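Geleo Wireless Voice System
User Guide, Section 3: Setting up the receiver, the transmitter and the headset

Revised 14 September 2019. Text by Sibel Sezer, checked by Bernadette Keane.

3.1 Before you start

This section is for the person who prepares the room before a talk, a class or a guided visit. You do not need to have experience with sound equipment. If the system is already installed in your room and you only want to change the headset, go directly to 3.5.

You should have on the table:

- the Dedel receiver (the flat unit with two antennas)
- the belt transmitter
- one headset with its cable and two foam covers
- the power supply for the receiver
- the audio cable, part 649
- two AA batteries

Guides printed before April show a different audio cable with a gray plug. That cable can still be used with the receiver, but it does not lock, and it can come out if somebody pulls it with the foot.

CAUTION: Use only the power supply that came with the receiver. Many other supplies have the same plug and a different voltage. Damage from a wrong power supply is not covered.

3.2 Placing the receiver

1. Choose a place from where the receiver can "see" the speaker. A shelf, the top of a cabinet or the edge of a stage are all good places. Inside a metal cabinet is not good.

2. Keep the receiver at least one arm's length from wireless internet boxes and from computer screens.

3. Screw the two antennas on the back by hand. Do not use a tool.

4. Turn the antennas so that they form a V. The left one goes to the left and the right one to the right. If both stand straight up the system will work, but when the speaker walks you may hear short holes in the sound.

5. Connect the power supply to the receiver first and to the wall after.

6. Press the power button for two seconds. The display shows the word HELLO and then a channel number.

NOTE: In an open room the distance between transmitter and receiver can be up to 100 feet. Every wall makes this shorter. Thick walls, elevators and large shelves full of books make it much shorter. Please walk the whole area with the transmitter before the public comes in, and not only the place where the speaker will stand at the beginning.

3.3 Connecting the receiver to your loudspeakers

1. Turn the volume of your amplifier or mixer completely down.

2. Put one end of the audio cable in the socket marked OUT. Push until you hear a click.

3. Put the other end in a microphone input of the mixer, or in the input marked LINE if your amplifier has no microphone input.

4. On the back of the receiver there is a small switch with the positions MIC and LINE. Put it in the position which is the same as the input you have used.

5. Leave the volume down for now. You will come back to it in 3.7.

CAUTION: If the switch is on LINE and the cable is in a microphone input, the sound will be very loud and ugly. This can hurt the ears of people who sit near the loudspeakers. Check the switch one more time before you go on.

If you use the Jellwood portable loudspeaker, you can put the receiver directly on top of it. There is a rubber mat for this. In this case steps 3 and 4 are simple: the input is marked GELEO and the switch must be on LINE.

3.4 Batteries and channel

1. Open the door of the transmitter by pressing the two sides together. Do not pull on the clip.

2. Put in two new AA batteries. Look at the drawing inside for the direction. Both batteries must be of the same brand and the same age.

3. Close the door until it clicks.

4. Turn on the transmitter. The light is green when the batteries are good. It is orange when less than one hour is left, and red when you should change them immediately.

5. On the receiver, press SCAN. The receiver listens to all channels and stops at a quiet one. This takes less than one minute. Keep the transmitter turned off during the scan, or the receiver will believe its channel is occupied. If you have it on already from step 4, turn it off now.

6. Write down the channel number on the display.

7. Turn the transmitter on again, hold the button CH and press the arrows until you have the same number.

8. Wait for the small antenna sign on the display of the receiver. When it stays and does not blink, the two units have found each other.

The system has 41 channels. In one building you can use up to 10 transmitters at the same time, each with its own receiver, and every pair must have its own channel. Leave two free channels between one pair and the next. If the neighbors in your building also have wireless microphones, ask them which channels they use, and write the list on a paper near the receiver. In the cultural center Nic Aodha they keep this list inside the door of the equipment cabinet, and we can recommend this.

NOTE: Rechargeable batteries are allowed. The battery light was made for normal batteries, so with the rechargeable ones it can stay green for a long time and then go to red without orange. Charge them fully before each event.

3.5 Putting on the headset

The speaker should put on the headset alone if possible, with you standing by to help. Ask before you touch somebody's hair, ears or clothes.

1. Ask the speaker to take off large earrings and scarves. Glasses can stay, but put them on first and the headset second.

2. Open the headset carefully with both hands and place it behind the head. The two hooks go over the ears.

3. Decide on which side the microphone should be. If the speaker will look mostly to the left, for example to a screen, put the microphone on the left side.

4. Bend the microphone arm in small steps. It is made for bending, but it will break if you make a sharp corner.

5. Let the cable go down behind the neck and under the collar, leaving enough of it free for the head to turn to both sides.

6. Fasten the transmitter to the belt or put it in a back pocket. The antenna must be free and should not lie against the skin.

7. Put the plug of the headset in the transmitter and turn the ring until it is tight.

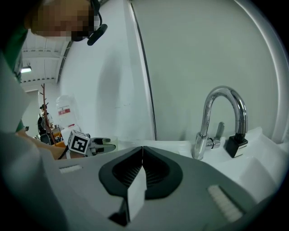
The position of the microphone has more influence on the sound than any button on the mixer, so please take time for it. When it sits too far to the side, the voice becomes thin, and the person at the mixer will turn the volume up until the loudspeakers start to whistle. When it sits directly before the lips, you will hear every breath. The arm should follow a curve and not a straight line: look at the black headset microphone at the top left of the picture, which curves out in front of the face. From such a curve you can move the tip up or down by a small amount until it is beside the corner of the mouth, one finger's width from the skin. It is normal that you need to correct it again after the speaker has talked for a few minutes, also when the person has to lean forward during a demonstration.

NOTE: Always use the foam cover. Without it the letters P and B make a strong knock in the loudspeakers. Give each speaker a clean cover and wash the used ones by hand with mild soap. They must be completely dry before you put them back.

3.6 If the speaker moves or works with the hands

For a talk at a desk, the steps in 3.5 are enough. For a cooking class, a craft class or any work where the speaker bends down, please do also this:

1. Fix the cable to the back of the collar with the small clip from the bag. It should not hang forward over the shoulder, where it can catch on things.

2. Put the transmitter at the back and not on the side, so the arm does not hit it.

3. Ask the speaker to bend down, look left, look right and come up again. The microphone must stay at the same distance from the mouth.

4. If it moves, make the neck band smaller. There is a slider on each side. Move both sliders to the same mark.

CAUTION: The headset must not be worn near machines with turning parts, such as a drill or a sewing machine with open belt. The cable can be pulled in. For this kind of work use a microphone on a stand.

3.7 Setting the level

1. Ask the speaker to talk with the voice of the real event. Counting to three in a low voice is not a good test. It is better to read some lines from the text of the day.

2. Look at the row of lights on the receiver. When the speaker talks, the green lights should be on, and the yellow light may come for a short moment.

3. If the red light comes, hold the button GAIN on the transmitter and press the arrow down one time. Repeat step 1.

4. If only the first green light comes, press the arrow up one time.

5. Now slowly turn up the volume of your amplifier or mixer.

6. Walk to the last row and listen from there.

If you hear a whistle, turn the volume down at once. Then move the loudspeakers forward, so that they are between the speaker and the public, and try again.

3.8 After the event

1. Turn down the volume of the amplifier before you turn off anything else.

2. Turn off the transmitter, then the receiver.

3. Take out the batteries if you will not use the system in the next week.

4. Wipe the neck band and the microphone arm with a cloth which is a little damp. Do not spray any liquid on the microphone.

5. Roll the cable in large circles. Do not wind it around the transmitter.

6. Put the headset in its box with the arm in the position it already has. You do not need to make it straight.

For problems with the sound, see the table in Section 4.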